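3 min read

Ticket 288 - left arm pausing over the glassware, open day at Listham
Opened October 21, 2024 by Miyuki Hirose

Hello Kimutai, and thank you again for lending us the bench! The visitors loved it, but the left arm stopped 3 times before lunch.

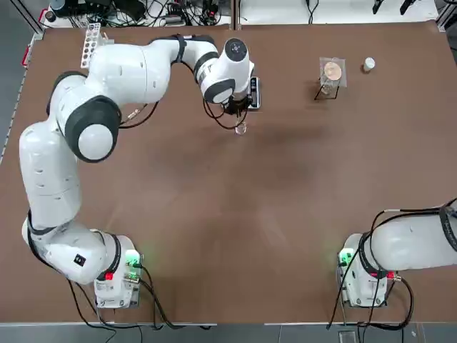
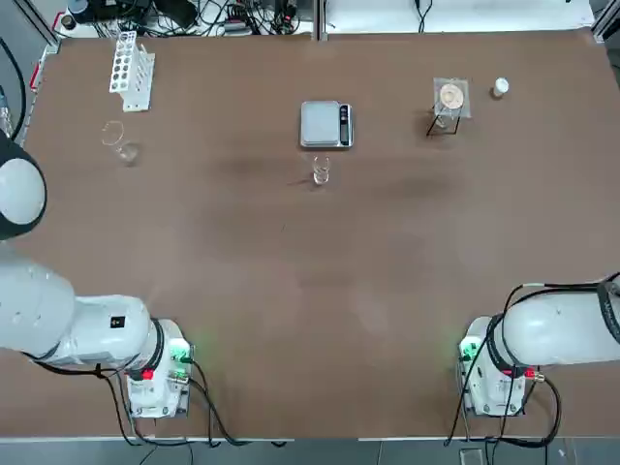 Both arms at the bench, green lights on at the bases.

Restarted the Dreketura software - no change. Lowered the speed limit from 9 to 3 and it ran happily until closing. Could you look at the log before the Rendell visit in November?

Miyuki

2 comments | 0 shares
Contact Kaneko Support | Back to top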